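Looking after the club's kit over the winter

Dindham Cricket Club, groundstaff notes, 26 December 2018

Four bats came back to me at the end of the season in a state I would describe as damp. If yours was one of them, you know who you are, and so does Mwende Shemweta, who had to sand it.

Wipe the blade down with a barely wet cloth and let it dry flat, well away from any radiator. Sand off the old dirt lightly, then rub in a teaspoon of raw linseed oil with a rag. Keep it off the splice and the stickers. Leave it overnight, face up, and wipe away what hasn't gone in. A second coat is fine. A fifth is a salad.
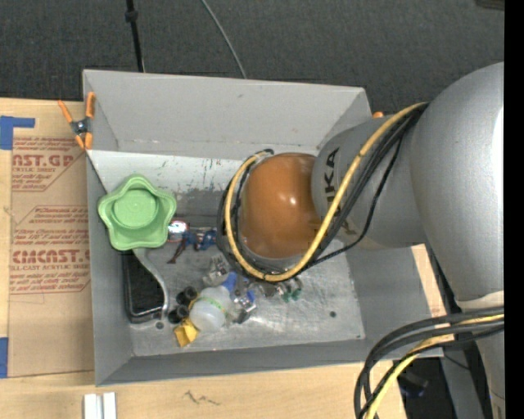

Pads and gloves want air more than anything. Undo every strap, brush off the mud and stand them somewhere with a draught for a few days before they go into storage. A plain rectangular bin like the grey one on the table does very well for pads, provided you leave the lid off. Gloves go in last, fingers up, with a sheet of newspaper stuffed in each. Change the paper in a week — the first lot will smell of August.

Balls should be kept dry and cool, in a box and out of the kit bag. Old ones are still good for nets, and for Mutua Nyaga's bowling, which has never troubled the seam.

For grips, roll the old one off from the top, dust the handle with talc and use the cone. Lihua Yu has the cone. She would also like the other cone back.

Spikes: take them out, grease the threads with a dab of petroleum jelly and put them back finger tight. In March you'll need the key again, so tie it to the laces now.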